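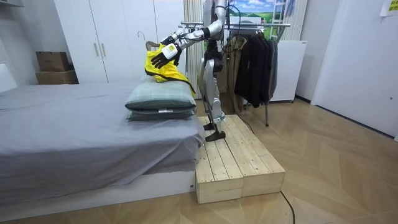 **Hanging Up: How a Small Bedroom Handles Its Clothes**
Hajar Radwan and Ismail Tawfik
December 8, 2024

When Ismail and I put our names down for the household routines unit back in October, we both assumed we'd end up writing about kitchens, as most of our year did. What got us onto bedrooms was a conversation over a very long pot of tea about why a shirt that takes a moment to hang ends up living on the end of the bed for a week (mine do, I'll admit it). So our report is about clothes, hangers and the bed as a work surface — a humble subject, but we grew very fond of it.

### The room

We kept the furnishings plain. There is a bed with a white upholstered headboard, a clothes rack, and a white cubby shelf against the wall, which we left empty so that nothing could be stuffed into it when we got tired. The bed has a grey fitted sheet and two grey-green pillows, one on top of the other. The floor is a light brown herringbone pattern, and I'd happily have it at home.

Ismail wanted to buy a proper folding table. Our materials allowance wouldn't stretch to it, and I'm glad now, as the bed did the job well and is what most people in share houses use anyway.

### Laying the garment flat

We settled on yellow for the main garment. Against a grey sheet the colour is easy to follow, and you can tell at a glance where the collar is and which way the shoulders are sitting. Our steps were:

1. Spread the garment on the bed with the neckline towards the headboard.
2. Slide the hanger inside until the hook comes clear of the collar.
3. Settle each shoulder over its end of the hanger.
4. Lift by the hook and check the collar before walking to the rack. 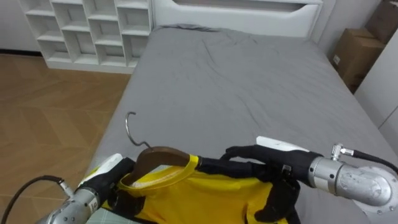
*Figure 2. Yellow garment on the grey sheet, with the wooden hanger inside and its hook towards the head of the bed.*

Step three is where we spent most of our discussion. Ismail does one shoulder and then the other, while I like to hold both and give a little wriggle, the way my aunt taught me. We never did agree, so both methods are in our appendix.

### What we'd change

I'd like to try a softer knit next, and a hanger with wider shoulders. We'd also move the rack closer to the pillow end of the bed, so there's less carrying once a garment is on its hanger.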